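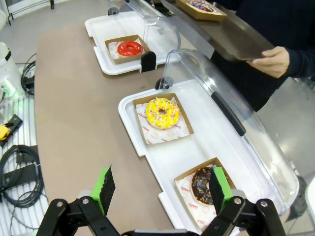 Writing handling rules for a two-arm donut cell

The previous post covered how we log faults. A few people wrote to ask what the handling rules themselves look like, so I have pulled out the parts of our internal sheet (Gredero bench rules, March revision) that apply to donuts in open boxes. The sheet is short on purpose. The first draft had 40 rules and operators stopped reading at the second page.

Scope

The rules cover teleoperated and autonomous runs with parallel grippers, display trays with hinged lids, and small cardboard boxes. They don't replace the risk assessment for the arms. Anything about speed limits, guarding or stop buttons lives in that document, and if the two disagree the risk assessment wins.

Contact

1. Fingers touch packaging only. Glaze on a pad counts as a fault and gets logged, even if the donut looks fine.
2. Pads are inspected before the first run and after every 10 runs. The inner face is what matters. A torn pad is changed before the next run.
3. No lid is moved while either gripper is inside its tray.
4. A lid is released only at the end of its travel. We had argued for allowing release at half travel to save time, and dropped it.

Placement

5. Position in the tray is judged on the box, not the donut. A donut can sit off center in its box, and chasing it leads to boxes jammed against the tray wall.
6. One arm owns a tray at a time. Ownership passes when the first gripper is back above lid height.
7. Serving trays stay on the side table until both arms are idle.

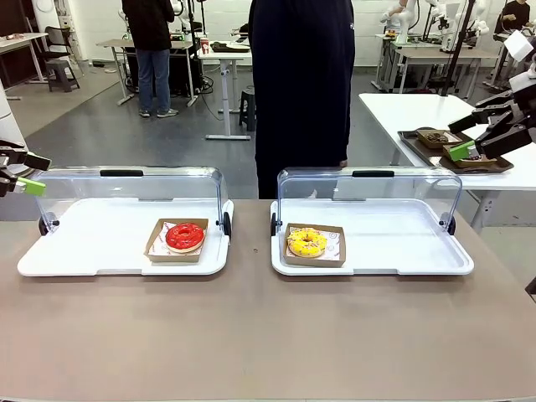 Wing-yan Chang objected to rule 6 when the draft went around, saying that ownership by tray is too coarse and that two grippers can work opposite ends of a long tray if the planner keeps a fixed gap between them. The objection is fair for the planner. It is weaker for teleoperation, where the gap depends on one person's depth judgment through a wrist view. We kept the rule for teleoperated runs and marked it "review" for autonomous ones.

People

8. Anyone behind the table says so out loud before reaching over it, and the operator answers before hands go in.
9. Resets are done with both arms idle. Raised arms holding position are not idle.

Rule 9 gets broken more than the others. A reset takes roughly 30 seconds and the temptation is to do it during the return move. Junaid Baloch rewrote the wording twice, and the current version defines idle as motion disabled at the controller, with the operator confirming it.

Cardboard

Flat board needs its own entry. A pinch at one edge leaves most of the sheet unsupported, and the sheet can hide the target from the wrist view. 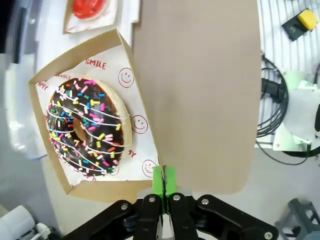 So the rule (number 10, added last) is that a held sheet is kept clear of any open box, and the approach is checked on the fixed view before the arm moves. If the fixed view is blocked too, the run stops. Don't regrip over food. Set the sheet down on bare table, open the fingers fully, and take it again from there.

Still open: how to record a pass when the box is placed correctly but the paper liner has shifted. Ya-wen Chow wants a separate code for it. I would fold it into the placement fault we already have, and the next revision will probably go her way.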